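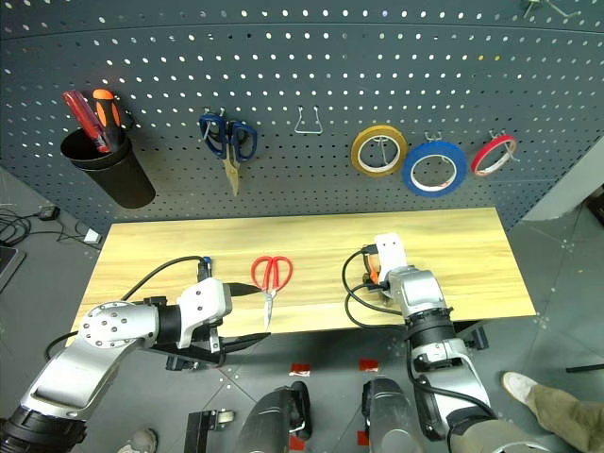

The left gripper reaches for a pair of red-handled scissors at the Kiltis workshop.

Putting the scissors back

Hanging a pair of scissors on a hook takes a person a second or two. For the two-armed robot at Kiltis, a small research group in Bindumley, it took most of a spring.

The job has two parts. The robot has to pick the scissors up off a table, then get a finger loop over a wire hook on the pegboard behind it. The first part went well early on. The second did not. The arm would carry the scissors to the right place and then push them into the board, with the loop turned sideways to the hook.

"We kept adding more practice runs," says Petronella Ndlovu, who leads the project. "The pickups got better and the hanging stayed bad."

The robot learns by copying. A person steers both arms through the job, and the camera views and joint positions are saved together. A model trained on those runs then tries to predict the next short stretch of motion. Ndlovu's team had been recording each job from start to finish, always with the scissors laid down in much the same way.

Shireen Potgieter, a graduate student, suggested recording the mistakes too. In her version, the operator starts with the scissors badly held -- tilted, or gripped too near the blades -- and shows only how to get out of trouble. Sometimes that means passing them to the other gripper. Sometimes it means putting them down and starting over.

The team added 30 of these short recordings to its full-length ones and trained the model again. On the hanging test, the success rate rose to 72 percent. The old model had managed almost half that.

Lieselotte Hellwig, who runs the tests, is careful about the result. It covers one tool and one board, and the lighting never changed. Glossy blades still confuse the model at some angles, and a handoff between the arms can take 12 seconds.

Tape is next. A roll has a wide hole and should be easier to hang, but it can also roll away when a gripper closes on its edge. Potgieter plans to start those recordings in July.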